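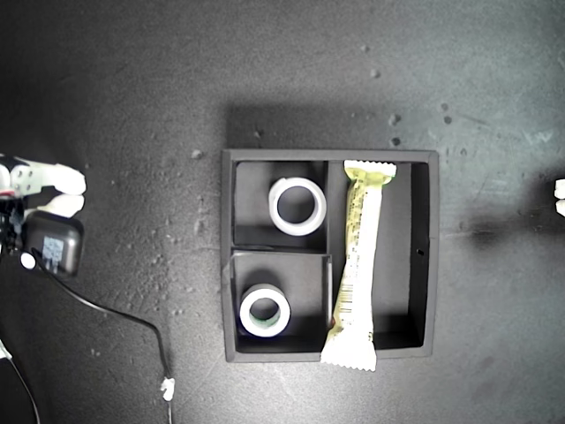
*Three-compartment tray with two rolls of white tape.*

# Lakia packing bench by Awwad: review after a year of use

Widad Awad, September 4, 2021

I sell bookbinding supplies by post from a converted outbuilding in Gurkcombe. Orders used to be packed on a pasting table, the folding kind sold for wallpaper, and before that on the floor. Last August I replaced it with the Lakia, which is the smaller of the benches Awwad makes. I paid £236 with delivery, out of the business account, and nothing here was sent to me free.

The reviews I read before buying were mostly written within a week of the box arriving. They were good on how the thing went together and had little to say about using it. Some 3,000 parcels have gone across mine now, so I can fill in that side.

## What you get

The Lakia is a standing-height bench on a steel frame. It comes with a lower shelf, a back rail that takes a roll of wrapping paper, an upright rack for flat cardboard, and a small drawer which hangs under the right-hand end. You can swap the drawer to the left if you don't mind drilling two fresh holes. Castors are extra and so is the light bar. I bought the castors later and have never wanted the light bar.

It arrives flat in a single heavy carton. The driver left ours just inside the gate, and Siham Dabbas, who packs with me in the mornings, helped me walk it across the yard end over end. If you are on your own, open it where it lands and carry the parts in separately.

## Putting it together

Allow an afternoon. The frame goes together with bolts and is easy enough, although the instructions show the cross-brace the wrong way up in one drawing and the right way up in the next. The second drawing is the one to follow. Leave every bolt finger-tight until the top is on, then go round with the spanner. I tightened as I went and had to slacken the back legs again to get the last holes to line up.

The spanner in the box is a thin stamped thing that rounded off at one corner before I had finished. Use a proper one. The bolt heads are an ordinary size and mine came out of a kitchen drawer.

The feet adjust by screwing in and out. Our floor slopes towards the door, and there was enough thread to get the bench level with a little left over. If your floor is worse than that you'll need to pack one end up with something solid.
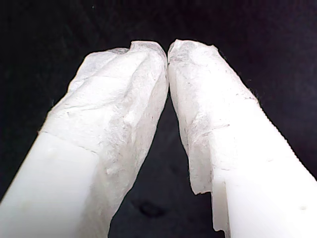
## The height

This is the main reason to buy a bench made for packing. The pasting table was too low for me and far too low for Siham, who is taller, and by the end of a busy morning we both knew about it. The Lakia's legs are telescopic with pin holes at fixed intervals. Changing the height means emptying the top, tipping each end and moving the pins, so it isn't something you'd do between shifts. We set it once, at a height that suits her and is a touch high for me, and I stand on a rubber mat that makes up some of the difference.

The mat matters, by the way. Whatever bench you buy, put something soft on a concrete floor. I held out until November and wish I hadn't.

If more than one person is going to use it all day and they are very different heights, look at a crank-handle bench instead. You'll pay a good deal more for it.

## The top

The top has worn well. I had expected it to look shabby by now. Craft knives have left fine marks at the front where we trim card, and you feel them with a fingernail more than you see them. Labels stuck down by mistake come off with warm water and a bit of patience. Parcel tape comes off cleanly if you catch it the same day and leaves a gummy line if you don't.

The front edge is the weak point. It is finished with a strip that was glued rather badly at the left-hand corner on ours, and by Christmas it had begun to lift and catch on sleeves. I ran some contact adhesive behind it, clamped it overnight and it has stayed put. I wrote to Awwad anyway, and they sent a new strip without argument, though it took them three weeks to answer. The guarantee is two years, so this was well inside it.

Awwad gives the load for the top as 70 kg, spread evenly. I've never weighed what we put on it, but it has held full cartons of millboard stacked at one end with no sign of bowing. The lower shelf is less impressive. It's thin, it drums when you drop things on it, and it sags a little under boxes of bone folders. We keep bubble wrap and empty cartons there now and put the heavy stock against the wall.

## The paper rail

Good when it's full, poor when it's nearly empty. The roll sits on a bar with a rubber collar at each end to stop it spinning freely. With a new roll the drag is right and you can pull and tear one-handed. Towards the end of the roll the weight has gone, the collars grip too hard, and the last few metres come off in jerks with the paper tearing where it likes. I loosen the collars at about that point and tighten them up again when the new roll goes on. It takes a minute, but you do have to remember.

The serrated strip for tearing is sharp. Siham caught her knuckle on it in the first week and it bled for a good while. The strip comes with a plastic guard that looks like transit packaging. Keep it, and clip it back on when you've finished for the day.

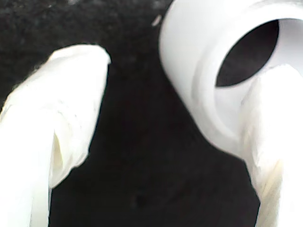 Changing a roll is a job for one person if the roll is a narrow one. With a wide roll you want somebody at each end of the bar -- it lifts out of open hooks, and if one side drops in before the other it swings round and knocks whatever you've left on the bench. I've learnt to clear the back half first.

The bar takes rolls up to the full width between the uprights, less a hand's breadth. Check this against whatever paper you buy before you order a bench of any make. I had two rolls left over from my old supplier that didn't fit, and they went to the primary school.

## The card rack

I had written this off as a gimmick and it's the part I'd miss most. Flat cartons stand on edge in it, sorted by size, and you pull out the one you need without shifting the rest. On the pasting table they lived in a leaning pile on the floor, and the size we wanted was always at the back.

The dividers are wire and bend if you lean on them. They also bend back.

One grumble is that the rack bolts on above the paper rail, so the biggest cartons stick up a long way and wobble when you pull paper sharply. We keep those ones elsewhere.

## The drawer

Not much good. It runs on plain plastic channels, it has no stop, and if you pull it with any enthusiasm it comes out in your hand with everything in it. It's also too shallow for a tape gun. Mine holds pens, spare blades and the stapler nobody likes.

Small things that we want within reach live in a divided tray on the top. Any tray with walls would do the job. What matters is that it has a fixed place, so that you reach for the tape without looking, and that it can be picked up and moved in one go when something large needs wrapping. A better drawer would save us the space, and I'd happily have paid a little more for one.
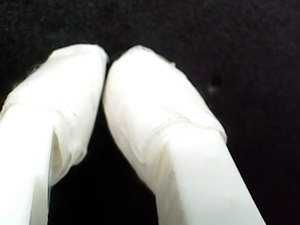 ## Castors

They lock, they roll, and they add enough height that we had to drop the legs by one pin. I fitted them in the spring when we wanted to be able to push the bench aside for deliveries. With the brakes on there is a slight give when you lean hard on the front edge, which wasn't there with the plain feet. I notice it when I'm cutting thick board and at no other time.

If you don't need to move the bench, save your money.

## Compared with the Grunedport

The other bench I looked at properly was the Grunedport, which a printer on our lane has and kindly let me use for a morning. It costs more and feels it. The drawer runs on metal slides, the lower shelf is as stiff as the top, and the paper roll has a proper adjustable brake. It is also deeper from front to back, and in our outbuilding that would have left too little room to get past with a trolley.

For someone with the space and heavier goods than mine, I'd say go and see a Grunedport before deciding. For books, paper, thread, small tools and the like, the Lakia does the work.

## Faults so far

- Front edging lifted at one corner. Reglued, fine now.
- One foot was missing its rubber pad out of the box. Awwad posted one with the edging.
- Drawer comes out if pulled. Same as when new.
- A bolt on the cross-brace works loose every couple of months. I nip it up when the bench starts to creak.

## A few things people have asked

*Can you sit at it?* On a high stool, yes, but the lower shelf gets in the way of your knees. The shelf can be left off. The frame is noticeably less rigid without it.

*Does it rust?* The outbuilding is damp in winter and there are a few brown specks round the pin holes where the coating has been scraped. Nothing on the flat parts.

*Is the longer version worth it?* I haven't used it. From the listing it has the same drawer and the same paper bar with more top either side, and if I had a longer wall I would probably have gone for that one.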